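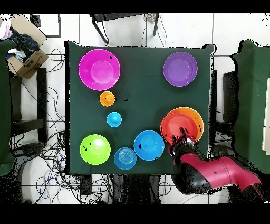
Head view, depth-masked color, start of a stacking trial. Red bowl on top of orange.

Notebook > Manipulation > Stacking > Bowls and cups

Entries Protocols Parts Calibration People

September, bench log, started 9:40

Goal for this block: find out how much of our stacking failure comes from choosing the wrong bowl and how much comes from a bad grasp on the right one. Up to now we have lumped both into a single success rate, and Dinesh pointed out (correctly) that the number doesn't tell us what to fix.

Method. The policy is the one Urmila trained, 2000 demonstrations, no changes to the weights. What is new is the ranking step in front of it. The ranker gets a segmented cloud of the table, fits a circle to each rim, and sorts the vessels by rim diameter. It then proposes a pair, smaller into larger, and the policy only has to execute that one move. I log the proposed pair, the executed pair and the final state separately. If proposed and executed differ, that is a choice error. If they match and the vessel isn't seated at the end, that is a grasp or placement error.

I ran 24 layouts with the ranker and the same 24 without it. Archana placed the vessels from the printed layout sheets so I wouldn't be tempted to help. Arm speed was held at 70 percent in both conditions.

Notes while running:

- Choice errors mostly went away with the ranker on. The ones left were all cases with one vessel already overlapping another at the start. When the red bowl hides most of the orange one, the only orange rim the camera gets is a crescent, and the circle fit on a crescent is poor. It tends to come back too small, and then the ranker files the orange bowl with the cups.

- Tried requiring at least 90 degrees of visible rim before accepting a fit. That stops the bad diameters but it also throws the vessel out of the list completely, so the arm works around it and leaves it for last. Better than a wrong stack, but I wouldn't call it solved.

- Grasp errors did not change much between conditions. Expected, the ranker doesn't touch the grasp. The usual one is a finger landing on the outside wall and pushing the bowl away before the gripper closes.

- Missing depth. There are small black specks on a few of the rims and walls, magenta and lime green among them, and the left and right borders of the cloth come out jagged. The specks on the rims are too small to matter for the fit. The cloth borders matter more: the plane fit was pulling in edge points and tilting the table slightly. I cropped the plane region inward by about 24 mm and the tilt went away. Crop is now the default in the config, please don't remove it without telling me.

- The blue bowl and the small light blue one are a problem when they sit next to each other. The segmenter merged them twice. Color alone won't separate them and their rims are close enough that the clustering bridges the gap. Dropped the cluster distance and it held for the rest of the block, but I haven't checked what that does to the cups.

- One run discarded. The Pradine controller dropped its connection partway through and the arm held position. Restarted, re-homed, repeated the layout from the sheet.

Discussion with Beat over lunch. He thinks the partial rim case should be handled by a nudge: push the top bowl aside, look again, refit. I would sooner try lifting the top bowl and holding it while the camera takes a second view, which costs one extra grasp but doesn't move the lower bowl. Naveen has code for a held-object mask from the Thibodeau work that might drop in. We agreed to test both on the overlap layouts only.

My reading so far: ranking and grasping should be reported as separate numbers from here on. Without the split, the gain from the ranker looks small, and it is small overall, but it accounts for nearly all of the choice errors. The grasp side needs its own fix, probably more demonstrations with the gripper coming in low over a rim.

To do:

- Refit using color edges plus depth for the partial rims
- Check the lower cluster distance on the orange and cyan cups
- Ask Naveen for the mask code
- Overlap layouts, nudge against lift, same speed as above
- Urmila: can the logger write the proposed pair into the episode header? Right now it goes in a side file and I have to match them by time stamp

Stopped 16:20. Arm parked, controller off. Raw logs are in the shared folder under stacking, ranker on and ranker off kept separate.

Contact: Archana Shakya, notebook admin | © Cutine Manipulation Group | Back to top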